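Flevimeo Course in Household Storage
Handout 10: Drinkware on open surfaces and open shelves
Revised 2024-05-22

Read before the practical. Bring the inventory sheet from Handout 9. The tray exercise has moved to the October session and is not covered in these notes.

1. Terms

Staging surface. Any table or counter on which items stand between two places of storage. Items on a staging surface are in transit. If an item has been there since the day before, record it as stored on the surface and give it a location code.

Footprint. The area an item covers, seen from directly above. For a mug, the footprint includes the handle. Students regularly measure the body only and then find that a row of mugs does not fit.

Clear height. The vertical distance from the top of one shelf board to the lowest point of whatever is above it. On framed shelves the lowest point is often a crossbar or a fastener and should be measured as such.

Stable pose. A position in which an item stays put when the surface is bumped lightly. A cup standing on its base has one. A mug lying on its side has one only if the handle stops it from rolling, and this depends on the handle shape.

Raised position. Any place on top of another item, such as a box or a stack of books. Raised positions are permitted during staging and are not permitted as storage.

2. Reading a staging surface

Start at the far edge of the table and work toward the near edge. Note each item, its pose, and whether it occupies a raised position. Do not move anything until the sheet is filled in. Color is the quickest identifier for opaque cups and should be written first; clear glass gets the word CLEAR in the color column.

Three classes of item cause most recording errors.

Clear glass. Against a pale wood surface, a measuring cup shows little more than its rim and outline. Look for the handle. When two people are clearing a table, whoever fills in the sheet calls out the clear items before work begins.

Items on boxes. A tall box with a wood-grain top on a wooden table can read as part of the table from above. The height difference matters: something set down near the end of the box has a drop beside it that the table does not suggest.

Folded cloths. A cloth that was folded and has slumped into a loose square takes up more area than its folded size in the inventory. Record the area it takes now. Lift it before wiping and check underneath.

The staging surface for Exercise A has a glass measuring cup on the wooden box, a yellow cloth at the back and three cups toward the front in purple, green and dark red.

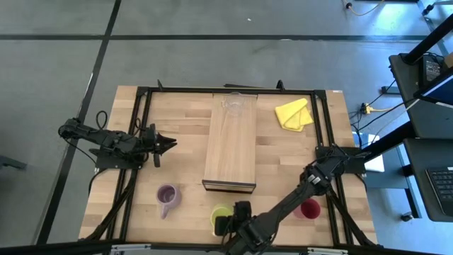
Should the cups be cleared before the glass, given that they are nearer? One participant in the Reka group put this question in writing, and added that reaching over three cups to get at one piece of glass seemed the greater risk. The answer depends on which side of the table is open. If you can walk to the far side, take the glass first from there. If you cannot, clear a lane through the near items and then take the glass. Reaching across standing drinkware is marked as a fault in either case.

The purple mug is scored separately. Its pose is anything other than upright, so it goes on the sheet as TIPPED and is set upright before it is carried. Grip the body, with the handle as a second contact. Lifting a tipped mug by the handle alone swings the body, and the rim may strike the next item.

3. Order of clearing

3.1 Raised glass, where the far side is accessible.
3.2 Tipped items.
3.3 Upright cups, nearest first.
3.4 Cloths and other soft goods.
3.5 Boxes and supports.

Boxes go last. A box is moved only when its top has been cleared, however short the distance.

Spacing on the staging surface: leave one hand width between handles. The older edition of these notes gave 106 mm as the standard gap. Use the hand width in the practical and the figure in written work.

4. Open shelves

The practical uses a freestanding shelf with a black metal frame and wooden board. It has no back panel, so items can be pushed through as well as pulled off the front. Keep every footprint fully on the board, handle included. An overhanging handle counts as an overhanging item.

Shelf labels are placed on the crossbar below the item they refer to. The label is read first and the item second. When a label carries a number followed by another in parentheses, copy both onto the sheet exactly as printed, with no added spaces or punctuation. Do not shorten it to the first number. Many of the filing errors in the Dilel exercise came from this one abbreviation, and the sheets had to be sorted again by hand.

Rounded and glossy objects need particular care on a smooth board. If the base cannot be seen from where you stand, do not assume it is flat. Move until you can see it, or touch the object lightly with the back of the fingers before gripping. 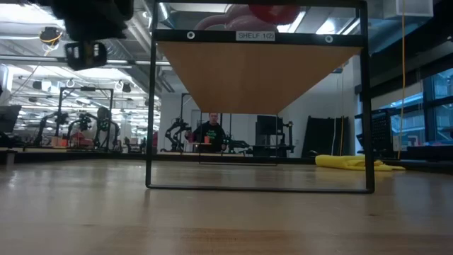 Labels on the crossbar are hard to read once the shelf is above eye level, according to a comment returned with the Eren worksheets, and the writer would prefer them on the board itself. A label on the board is hidden as soon as something stands in front of it, and it gets wiped along with the surface. The crossbar position is kept. For high shelves, the label may be repeated lower down on an upright.

5. Loading the shelf

Check the clear height at both ends and use the smaller value. With a clear height of 176 mm, allow for items up to 12 cm tall. The remainder is hand space. People tend to omit hand space when loading an unfilled shelf and then cannot get the second row out.

Place wide items first, against the uprights. Handles point the same way along a row - right is the default in this course, left is accepted if the whole row agrees. Cups are not nested unless the sheet says so. Glass does not go behind opaque ware.

A cup held in the hand while you are looking for its place is still in transit. Enter its location when it has been set down and released.

6. For the practical

Complete one sheet for the staging surface and one for the shelf. Write the shelf code at the top of the second sheet. Leave the remarks column blank if there is nothing to remark; do not write "OK".

Marks are deducted for missing pose entries, shortened labels and any item listed without a location. Sheets are collected at the end of the session and returned with Handout 11.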